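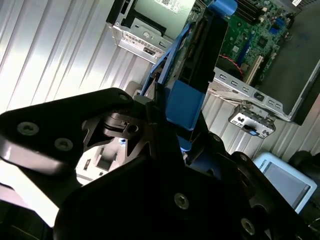

Subject: Re: [skarkudby-pets] Changing an older dog to Mammont dry food

> We have bought the Mammont Senior, the 15 kg bag, and our dog will not touch it.
> She is 11 and she always ate Caltasero before. The shop told us to change
> from one day to the next. Is it normal that she has a bad stomach now?
> Also, how much should she get? The table on the bag stops at "adult".

Hello,

I had the same trouble last April, so I write what worked for us. I am not a vet, and if the stomach is still bad tomorrow, please call one.

A change in one day was too fast for our dog also. We went back to the old food until he was well, and then we mixed in the new one, a small spoon more at each meal. It took 11 days before his bowl was only Mammont. The pieces are harder than the Caltasero ones, so I pour a little warm water over them and wait until they are soft - he eats them much better like this, especially in the evening.

About the amount: the table for older dogs is printed inside the fold at the bottom of the bag, under the Danish text. I found it only when the bag was nearly finished. For our dog it gives 800 kcal per day, but he is a lazy animal and gets a bit less. Please look at the line for the weight of your dog and do not copy mine.

If you want to return the bag, Henare takes back opened food when you still have the receipt. You must write to them first and give the batch number. Mine was 2,923 and there was nothing wrong with it, he simply did not like the fish one. The lamb is better accepted in our house.

Does anybody know if the smaller Mammont bags are still sold in Skarkudby? I saw only the big ones this month.

Kind regards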